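The gripper that let go, and the log that said it hadn't

2020-07-28

I said last month I would write up the dropped-cloth fault once I understood it. I understand most of it now, so this is most of a write-up.

The short version: the right gripper on our two-arm cell was opening by itself during lifts. It didn't fly open. It relaxed by a small amount, enough for a heavy piece of fabric to slide out, and then it closed again on nothing. The controller recorded the whole thing as a successful hold. We had 3,834 lifts in the log by the time I started looking, and 1,482 of them had been made after the change that caused the trouble. I can't tell you how many of those were bad, and that bothers me more than the fault does.

The cell is at Rillstead, on the ground floor. I look after it with Kanako Sakamoto, who wrote most of the motion code. Yasuo Fujimoto built the frame and does the wiring. The task is picking up laundry-type items from a pile, spreading them between the two arms and putting them down flat. Cloth is annoying to work with and we expect drops. For a couple of weeks that is what we told ourselves these were.

Kanako was the first to say the drops looked wrong. Ordinary drops come early, when the fingers have only caught a fold. These came late, with the right arm high and the left arm starting to pull. Small items were fine. Anything big and heavy was a risk.

We started with the fingers and checked them for wear, then swapped left for right. The fault stayed with the right arm. Yasuo then went over the cables, which took most of a day, and found one connector he didn't like. He reseated it. The next morning we ran 100 lifts with small towels and didn't lose one, so we called it fixed. That was my decision and it was a bad one, as we had tested with the one kind of item that never showed the problem.

After that we went back to large pieces only, one at a time, with both of us watching and a hand near the stop button.

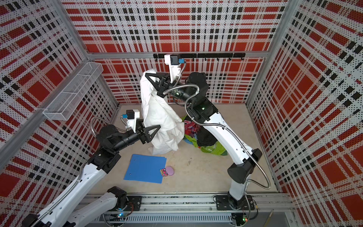 Did the gripper lose power when it let go?

Power stayed on the whole time. The supply voltage was flat through every drop we recorded, and the gripper was doing what the software told it to do.

What the software told it to do was save heat. In an update I installed myself, the gripper driver got a hold-current limit. If the motor runs above a set temperature for 14 seconds, the driver cuts the holding current until it cools. For hard parts that makes sense, since a rigid box stays put with less squeeze. A big cloth with the other arm pulling on it does not. The right gripper does the high hold in our routine, so it waits the longest and gets the hottest. The left one hardly ever reached the limit.

The second half of the problem is the logging. Our "holding" flag only checked that the fingers were commanded closed. It never looked at finger position or current. So the cloth was on the floor and the log said holding. Junpei Sugiyama asked about that flag when he reviewed the code, back when it was new. I found his comment. I had answered "will fix later."

Kimie Minami, who handles safety for the building, wanted to know if anyone could have been hurt. A falling sheet won't hurt anyone. But the left arm kept pulling after the load was gone, and it moved faster than planned with nothing to work against. Twice it ran into its own travel limit and tripped the stop. If one of us had been reaching in to clear the floor, that would have been a different report. She has asked for no hands in the cell while the arms are powered, including between lifts. We had gotten lazy about that.

Changes so far:

The current limit now pauses the arms and lowers the item before the grip is reduced.

The holding flag reads finger position and motor current, and both have to agree.

If one gripper loses its hold, both arms stop.

Every test set has to include the largest and heaviest items we own.

The old lifts are marked "hold unverified" in the log. Teófilo Rengifo was using them for his own work and was not happy, which is fair. He is going through the recordings to see what can be kept, and I'm taking half of them.

Still open: why the right motor runs as warm as it does, even allowing for the longer holds. Yasuo suspects the bearing. He has a spare coming in August and we'll know more when it's in.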